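Search tickets, articles, people
We use cookies to keep you signed in and to remember your table filters. Accept / Manage settings

Ticket 2173 - Import of pantry stock list rejects or alters item names
Product: Jarkero Inventory
Customer: Bratell office services
Reported by: Rosine Collet
Assigned to: Shafiq Sheikh
Status: Resolved

Summary

The customer maintains a stock list for staff snacks and drinks across several floors. The list is kept in a spreadsheet and imported once a month. The October import stopped at row 300 and returned the message "Unexpected value in column Name." Rows already imported were retained, but several product names had been replaced with question marks.

Initial report (Rosine Collet, 9:40 a.m.)

The source file contains 2000 rows and was saved as a comma-separated file from the office desktop. The same procedure was used in previous months without error. The only known change is that the purchasing team has begun to enter product names as printed on the package, including names in Chinese. Reordering is on hold until the list can be trusted.
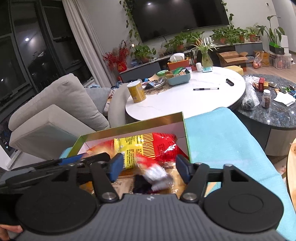
First response (Shafiq Sheikh, 10:15 a.m.)

The file was examined in a text editor. It had been saved with a Western European character set, which cannot store Chinese characters. The spreadsheet program replaced each one with a question mark at the time of saving, before the file reached Jarkero. The affected names cannot be recovered from the exported copy. The customer was asked to keep the original workbook and to make no further exports over it.

A second fault was found at row 300. The name field contained a comma and was not enclosed in quotation marks, so the importer read one field as two.

Steps taken

1. The partial import was rolled back to the previous month's list.
2. The workbook was exported again as "CSV UTF-8" with quotation marks around all text fields.
3. The import limit was set to 15 rows for a trial run.

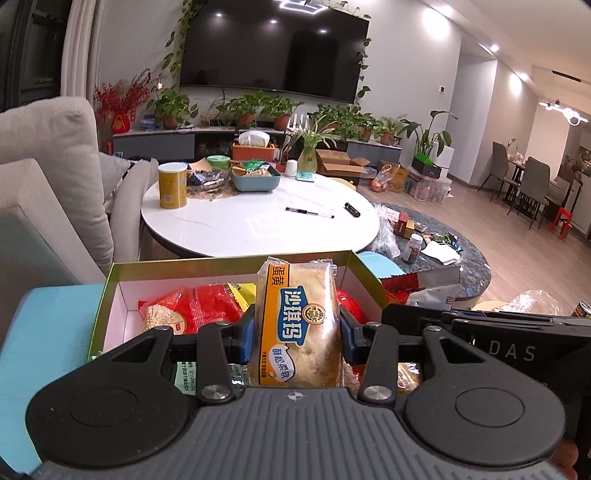
The trial run completed without error, and Quentin Delorme compared the imported names with the workbook. One point remained open - whether the Name field should hold the original wording, an English name, or both. A package label such as 蛋黄 沙琪玛 is correct as printed, but a colleague searching for "sachima" will not find it. Jarkero searches the Name and Alias fields together, and it was agreed that the printed wording will be kept in Name and the English wording placed in Alias.

Follow-up (Rosine Collet, 2:30 p.m.)

The full file was imported with the limit removed. All 2000 rows were accepted. Searches in either language return the expected items, and reordering has resumed.

Resolution

Cause: incorrect character set on export, and an unquoted comma in one field. No defect was found in the importer. A request to show a warning when a file contains repeated question marks has been passed to Apolline Carré for review.

Subscribe to the Jarkero release newsletter
Enter your email address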